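Barnenden Neighbourhood House
Shared Kitchen Renewal: Second Progress Report to the Dreton Community Fund

Reporting period: to the end of March

1. Purpose of this report

This report sets out progress on the renewal of the shared kitchen at Barnenden Neighbourhood House, supported by a grant of $4000 from the Fund. It covers the work completed since our first report, expenditure to date, and the matters still outstanding. The grant agreement asks for a statement on storage and on access for user groups, and both are addressed under section 3.

2. Work completed

The old wall cupboards have been taken down and the wall behind them patched and painted. Two of the cupboards had dropped on their brackets and could not be made safe at reasonable cost. The lower cupboards were sound and have been kept, with new hinges and handles throughout.

The sink tap was replaced in the first week of the period. The plumber also found a slow leak under the sink, which had softened the floor of the cupboard below. That panel has been renewed. The cost was not in the original budget and was met from our own maintenance allowance.

Pots, trays and baking tins have been sorted by size and moved to the lower cupboards nearest the stove. Duplicate and damaged items were set aside, and those in fair condition were offered to the user groups before disposal. Every cupboard door now carries a printed label.

3. Storage of dry goods and condiments

The first report noted that user groups were leaving opened sauces, oils and spices wherever there was space, and that items were often bought twice. There are now 10 groups using the kitchen, and their cooking differs a good deal. The Hidayat lunch group and the evening noodle class both rely on a wide range of bottled seasonings, some of them in tall glass bottles that did not fit the old cupboards.

We considered a fixed shelving unit quoted by Brikex but decided against it, as it would have used too much of the remaining budget and could not be moved for cleaning. Open wire racks in two tiers were preferred. They can be lifted off the bench and wiped down, and spills do not collect on a solid shelf. 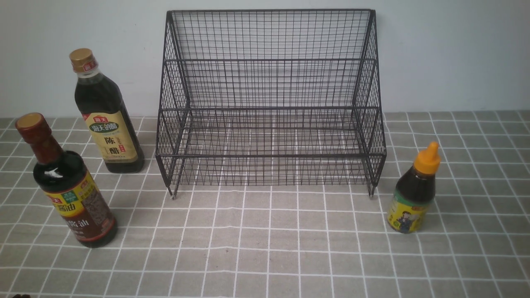

Taller bottles, such as soy sauce and dark vinegar, are to be kept beside the rack, with jars and smaller packets on the tiers. Groups have been asked to write the month of opening on each item. Anything without a month marked on it will be removed at the end of each term.

4. Expenditure

Around $2000 of the grant has been spent or committed. The largest items were the painting and the new cupboard fittings. The balance is set aside for the work described below, and we do not expect to ask for a variation.

5. Work outstanding

The following remain to be done in the next period:

Replacement of the 4 fluorescent light fittings over the benches
Sealing of the join between the bench and the wall
A revised kitchen guide for user groups, including the storage rules
A short induction for the coordinators of each group

The electrician has been booked and the kitchen will be closed from 2 p.m. on the day of the work. User groups have been advised.

A final report, with receipts attached, will be provided once the lighting is complete.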